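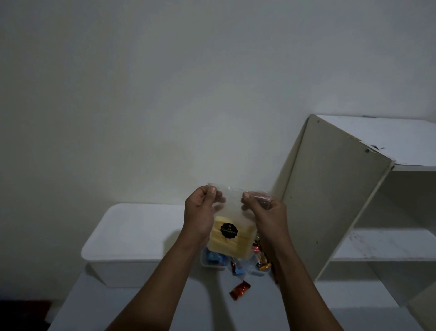 # Sostside Household Handling Set: Data Card and Recording Rules

**Version date:** 25 April 2018
**Maintained by:** the Nogueira group, Gavport
**Status:** released to project partners

## Purpose

The Sostside set holds first-person recordings of people handling ordinary things at home. It is meant for training and checking robot systems that must pick up, hold, turn and put down household items. This card states what the set contains and the rules under which recordings are made, reviewed and released.

The rules apply to every site that contributes to the set. Where a site has stricter rules of its own, the stricter rule is followed.

## Contents

| Item | Value |
|---|---|
| Recordings | 1000 |
| Homes | 106 |
| Longest recording | 15 minutes |
| Task groups | 6 |

The task groups are food packages, containers and lids, small appliances, cables and chargers, cloth, and floor-level objects. A recording may belong to more than one group. It is filed under the group in which most of its handling time falls.

## Rules for recording

1. The participant signs the consent form before any equipment is switched on. Consent given by another member of the household does not count.
2. Rooms are recorded as they are. Items may be moved for safety, but a room is not to be tidied or dressed for the session.
3. Both hands should stay in view while an object is being held. Soft packages, such as resealable bags of snacks, are held by the edges for a moment so that the contents and any label can be seen.
4. Printed text on packaging is left uncovered. Letters, prescriptions, bank papers and screens are removed before the session starts.
5. Work at floor level is done slowly. The object is kept low, and the participant checks for cables underfoot before stepping.
6. Mains plugs are not to be pulled or inserted during a recording unless the task sheet calls for it.
7. The participant may stop at any time and need not give a reason. A stopped recording is deleted on request. 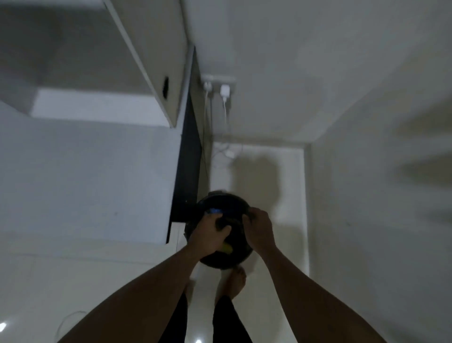

*Prepared by Úna Keane, Nogueira, Gavport*

## Rules for labeling

Labels name what can be seen. If a reviewer cannot tell what an object is, the general term is used — "round dark object" is an acceptable label, and a guess at the product is not. Text on a package is copied only where it can be read with confidence; doubtful readings carry the tag `unsure`.

Each recording is labeled by two reviewers working apart. Differences are settled by a third, and all three versions are kept in `labels/history`.

Hands, arms and feet are labeled as body parts. Reviewers do not record age, sex, health or any other personal trait.

## Known limits

- Light-colored rooms with white furniture are common in the set. Systems trained on it may do worse in dark or crowded rooms.
- Clear plastic and thin white cable are often missed in automatic outlines. Those outlines should be corrected by hand before use.
- The Zonosthorpe homes were recorded in January under an earlier task sheet. They lack the cloth group.

## Permitted use

The set may be used for research and for safety testing. It may not be used to identify a participant or a home, or to assess a person's work. Partners must report any recording that shows a face or a readable address — the file is then withdrawn from all copies until it has been reviewed.

## Changes

Requests for changes to this card are sent in writing to the Gavport office and should quote the section heading. Accepted changes appear in `CHANGES.md` with the next release.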